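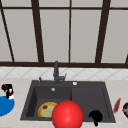
Figure 2. Kitchen window with dark brown bars and grey panes, rendered.

3.2 Daylight and glare
Sill height was held fixed for all runs. Glare complaints in the Drullow survey (1623 replies) came mostly from people who cook facing the window, less from those side on. Same pattern in Gullus, weaker. Thick bars cut the light more then we expected, esp. in winter. Upper panes matter too, see Table 2. Renters and owners pooled here; split by age of house still to do.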